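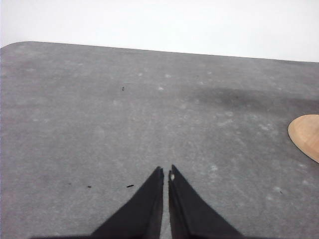 One reader of the Irnum project notes asked why we bother recording people doing such dull jobs, when a robot could be left to practise by itself. It's a fair question, and it comes up often enough that we've put it first.

**Why not let it practise alone?**

We may, later on. For now the learning system copies what it's shown. A person guides the gripper through the task from start to finish, and the camera and the joint positions are saved together. Each run is one example.

**How many examples are there?**

The Irnum set holds 1103 as of 06/03/2021. Of these, 287 came from the first round, in August, and were recorded at a slower rate. You can leave them out with the `round` setting.

**How many do I need for one task?**

We ask for 200. Wendov got by with fewer, but their start positions hardly varied.

**What does the camera see?**

It rides by the gripper, so the fingertips are always in view and the thing being handled often isn't all there. A wooden stand may show its round base and part of the pole, with the rest out of sight.

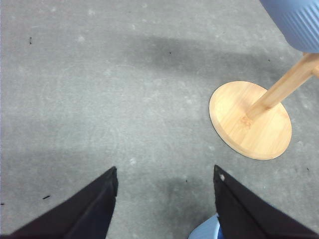
Keep those runs. The system will meet the same partial views when it works by itself, and it has to learn from them.

**Should I throw away failed attempts?**

No. Mark them `failed` and send them in. If you fumble and then recover, mark the run `ok` and leave the fumble in.

**Do I have to clean the surface between runs?**

No. Small specks and marks do no harm. Do wipe the lens.

**Can I mix recordings from two grippers?**

Not in one folder. Tan and Brovia each have their own, and the finger shapes are listed in the readme.

**How long should a run be?**

Most take 13 seconds. Stop recording once the gripper has let go and moved clear.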